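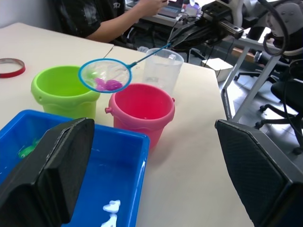

A blue tray and a green bucket on the white tabletop.

Runus Choir Trainer, reviewed

I sing second alto in the Clelham community chorus, and I don't trust anything that promises to teach me my part while I do the washing-up. Runus costs 5 pounds a month. You pick a piece, choose your voice, and it plays your line louder than the rest.

The shop page boasts 936 choral pieces. I searched for what we're singing in July and found half of it. The gospel section is thin, and several show tunes come only in a two-part version, no help at all to an alto. A good many of the rest are hymns with the verses entered separately.

Where it has the right edition, it does work. The slow-down control keeps the pitch steady and you can loop a few bars until they stick. I learned the awkward middle page of our closing number in two evenings, which normally takes me a fortnight of humming in the car.

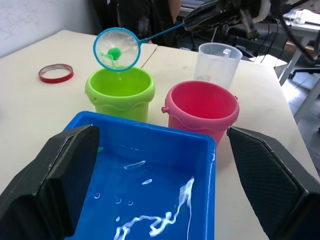
Tray in front, two buckets behind, measuring cup further back.

The recorded voices are another matter. The sopranos sound like a doorbell. Consonants vanish, so you learn the notes and then have to learn the words all over again. Yoon-hee Choo, who leads our section, listened to one verse and handed my phone back.

I also tried Jalano, which is free and uglier. It has 200 pieces and no loop, but the altos sound like people. The "feedback score" in Runus gave me full marks for a run I know I sang flat, so I've switched it off.

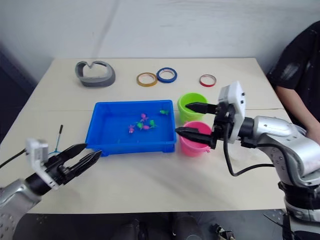 Can you use Runus without a phone signal?
Only for pieces you've already downloaded, so do that at home. Our rehearsal hall on Salameh Road has thick walls and I've been caught out twice.

I'll pay for it until the summer concert and then cancel. Three stars, and the third is for the loop button.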